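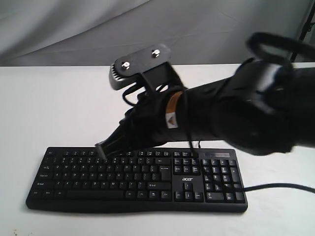

Shared Equipment Board > Desks and Peripherals > Replacement keyboards for the Henare study rooms

Posted by deskservices_henare, 24/12/2025

Members are asked to comment on the proposed standard keyboard for the study rooms. The office favors a full-size wired black model with white legends, such as the Acer already in use. A total of 15 units would be purchased and issued with the new white tables. Comments will be accepted until the order is placed with Plarnel.

Reply by room310_coordinator

Room 310 supports the proposal. Our users enter figures for much of the day and require a separate number pad. The compact boards supplied in November were returned to the storage cabinet within two weeks.

Reply by quiet_floor_rep

I must respectfully disagree. A full-size board takes up a good part of the table, and readers who bring paper files have nowhere to put them. I would ask that compact boards remain available on the quiet floor. I would also ask that noise be considered before appearance.

Reply by deskservices_henare

The concern regarding space is noted. With respect to noise, the proposed model is a membrane board and should be acceptable on all floors.

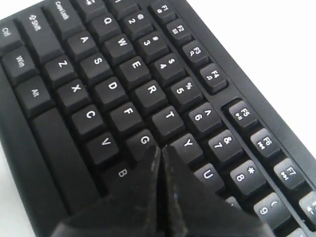

The legends also deserve attention. Several of the older boards have lost the markings on A, S and E, and visitors who do not type by touch have reported difficulty. White letters on black keys are easy to read under our lamps, and the office would prefer to keep that combination.

Reply by wirkska_annex

Has the office considered repair? The annex cleaned its boards last year and replaced only the missing keycaps. The cost was far lower than that of new equipment.

Reply by room310_coordinator

Keycaps from one model seldom fit another. We attempted this with the Nivlow boards and do not recommend it.

Reply by wirkska_annex

Our experience was different, but all of our boards were of one make. I withdraw the suggestion for Room 310 and maintain it for the annex.

Reply by quiet_floor_rep

May I raise the matter of the tables themselves? Pale tops show every mark, and the cleaning schedule does not mention them.

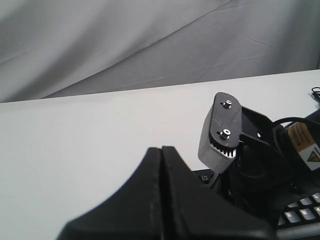 A plain white surface requires a damp cloth and mild soap at closing. Please also confirm whether the gray fabric is to stay up behind the tables. It reduces glare, in my opinion, but it creases badly.

Reply by deskservices_henare

The fabric will stay for the present. Cleaning instructions will be added to the schedule. The quiet floor may retain two compact boards, to be signed out at the desk in Room 361.

Reply by quiet_floor_rep

That arrangement is acceptable. I still consider the full-size board too large for our readers.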